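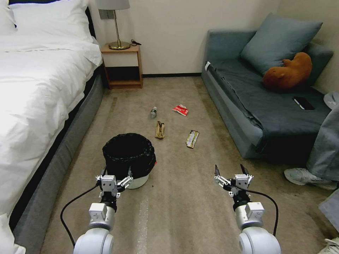
4.2 Balance Between Characters

We logged 3000 ranked matches of Penduvari, a two-player fighting game with 20 playable characters. Match records came from the Wallham server and cover November only. Mirror matches were dropped before any win rates were computed.

Skinner, the slowest character, won more often than any other against new players. The effect was gone in the top rank, where Muneck's long-range kicks kept Skinner out of throw distance.
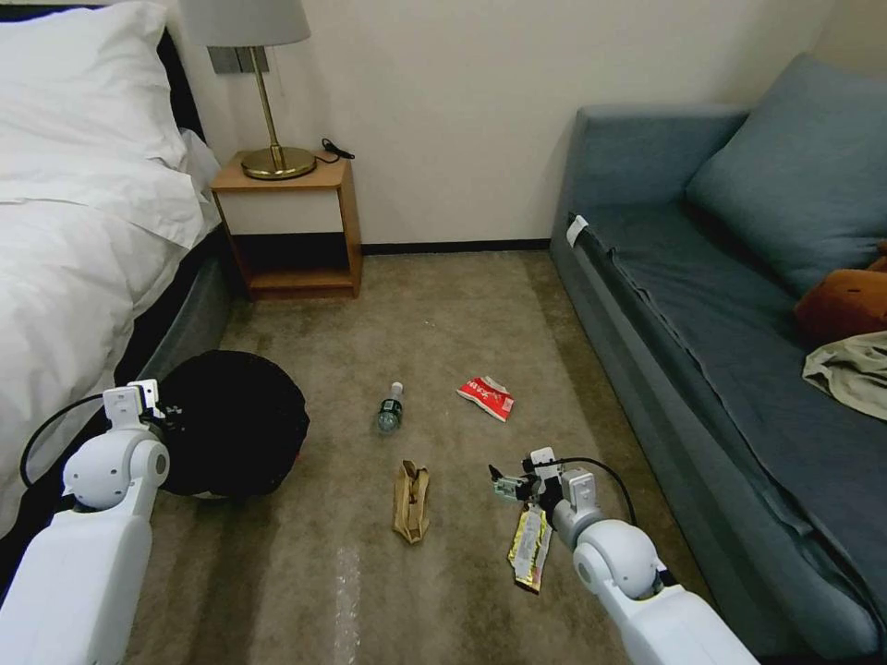
Figure 4. Bed, nightstand with lamp, and blue-gray sofa.

Rocha and Saraç coded the opening exchange of 111 matches by hand, working separately. They disagreed mostly on whether a blocked jump attack should count as a lost exchange, and we followed Rocha's rule, under which it does not.
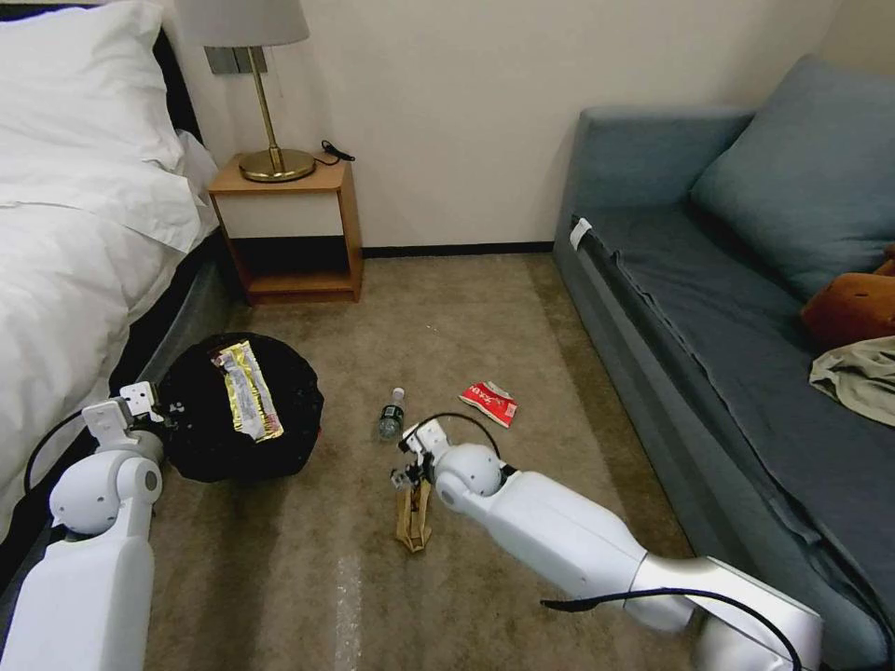
Players who lost the opening exchange tended to block for longer in the next one. This held for both fast and slow characters, but was weaker when the player had a full meter. We did not separate keyboard users from controller users, as the server does not store the input device.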